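Ticket 36: Heinonen ceiling light drops to half brightness, comes back when it feels like it
Opened by: Rigoberto Cáceres
Opened: May 2020
Status: Resolved (with a grudge)
Hardware: Heinonen LED panel, Moltari wall dimmer, Ikar bridge, Steretti app

Problem as reported
Panel over the work table runs fine for a while, then dims by itself. The app still says 100 percent. The app would say 100 percent if the house were on fire. Toggling the wall dimmer brings it back, sometimes. Toggling it with feeling makes no difference, and I have tried.

Already tried before opening this: turned it off and on, removed the panel from the app, added it back, renamed it, named it something I can't put in a ticket.

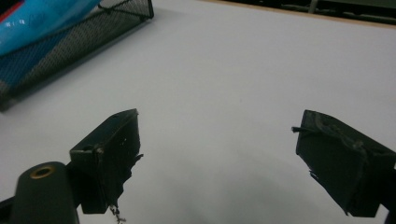 Reply from support
Thanks for reaching out! Please confirm the bridge firmware is up to date and the panel is within range of the bridge.

Reply from Rigoberto
Firmware is current. The bridge is 9 feet from the panel with nothing in the way except air. I have also restarted the router, which support didn't ask for yet but was going to.

Log, first evening
Schedules off. Dimmed after 16 minutes. App: 100 percent. Wall dimmer: little green light, very pleased with itself.

Log, second evening
Bridge unplugged completely. Panel dimmed anyway. So much for the Ikar, which I have been insulting since December and to which I owe some kind of apology. Steretti app is also off the hook for the dimming, though not for lying about it.

Log, third evening
Swapped in the old panel from the hallway. Same wall dimmer, same bridge. Also dimmed. The new panel is innocent too. That leaves the part I installed myself. 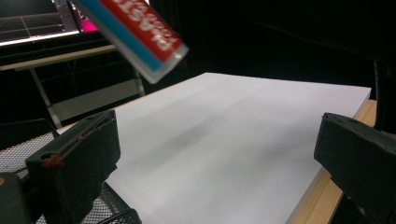 Board on the work table, brighter toward the far end.

Reply from support
Could you tell us which load setting the wall dimmer is on? There is a small switch under the faceplate.

Reply from Rigoberto
There is a small switch under the faceplate. I had no idea. It was set to incandescent. The leaflet covers it on the back, under the recycling symbols, in type suitable for ants.

Breaker off, faceplate off, switch moved to LED, minimum level trimmed up to where it stopped buzzing. Breaker on.

Log, after the change
Left it on for 58 hours straight, both panels in turn. No dimming. The app reported 100 percent the whole time and for once had a case.

Still open
App shows the last level it asked for and never checks what the dimmer is doing. Please file that separately. I'll wait for the ticket number.

Reply from support
Filed with the app team. Closing this one. Please rate your experience!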